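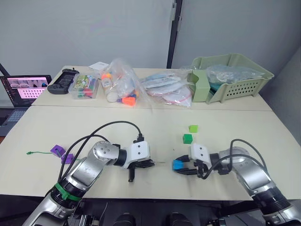

Hello Dezső,

Second report on the sorting room, as promised, and a happier one than the one I sent you in January. You'll remember we were stuck with one big bench that wouldn't fit round the corner of the stairs. We gave up on it in the end and put two white tables together, with the back one against the grey wall. I was worried about the join, but people have stopped noticing it – me included, and I'm the one who kept moaning!

The way we use them has settled down nicely. Bags, boxes and containers stay on the back table, and the front one is for whatever is being sorted at that moment. Small things only: cubes, odd plastic pieces, cable ties, the bits that used to end up in a drawer. We tried keeping the boxes at the front for a fortnight and it was a misery, with everybody reaching over them and knocking things on the floor. Never again.

Colours are the rule for now. Greens go with greens, purples with purples, blues with blues. The two greens in the cube set still cause arguments (one is properly lime and the other a shade darker) and I've asked Ramiro Quintana at Zustutach whether the next lot can be further apart. He says yes, if we order before the summer. The purple pieces are all sorts of shapes, so they take longest, and I'd like a deeper tray for them.

Money next. Of the 2000 you gave us, we've spent 626 on the tables and getting them delivered, and 280 on containers from Ahonen, who were very patient with me on the phone. That leaves 1094. I'd like to put part of it towards better lids, as the ones we have pop off if you so much as look at them, and keep the rest back until the autumn. If you'd sooner see it all spent by the end of the grant year, tell me and I'll get a quote from Diteo for shelves.

Still to do: labels for the containers, a proper list of what lives in which bag, and the 20 spare trays that are sitting in the corridor and getting on everyone's nerves. The list is my job and I'm behind with it, sorry. I've made a start on the bags but the boxes are a bigger muddle than I let on last time.

Do come and see us when you're next over – ring first so I can put the kettle on.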